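Lamp head will not stay where I point it

Posted in Home & Desk, July 4, 2024

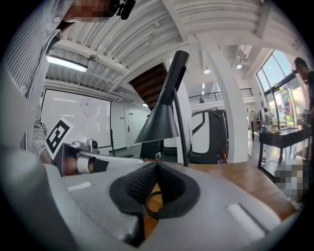 The lamp on the big table, shade turned down to the left.

Hello everybody. I have a black desk lamp with a cone shade and a thin curved stem. I bought it used last October, so I have no manual. We keep it on a wooden table in a large shared room with a white ceiling, and different people use it during the day.

When I turn the shade to the place I want, it stays for maybe ten minutes and then it goes slowly down. I want the light on the left part of the table, where I do small repairs. Is there a way to make the joint more tight without breaking it? I did not find any brand name on it. I am also wondering if my bulb is too heavy – it is an old one, 9 watts.

Cusska

Dramari
First unplug it and let the bulb get cold. Then look for a screw at the place where the shade meets the stem. On many lamps there is one small screw on the side, and sometimes a plastic cap hides it. Turn it a quarter turn, try the shade, and turn again if it is needed. Please do not make it very tight at once. I did this with my own lamp and the thread was damaged, so I had to buy a new joint for 6 dollars.

If the screw is already tight, probably the washer inside is worn. A rubber washer from a hardware store holds better than a metal one. Take the old one with you to the store to compare the size.

About the bulb: 9 watts says nothing about the weight. Put it on a kitchen scale. Some old LED bulbs have a big metal part and they weigh up to 3 times more than the new ones.

Skeltevance
just buy a new lamp, they are cheap now

Tokgöz
I agree with Dramari about the washer. I would add one thing – check that the cable is not pulling on the shade when you turn it. With mine the cable was too short inside the stem, and the shade always came back to the same side. Also ask the other people to hold the shade near the joint when they move it, and not by the edge.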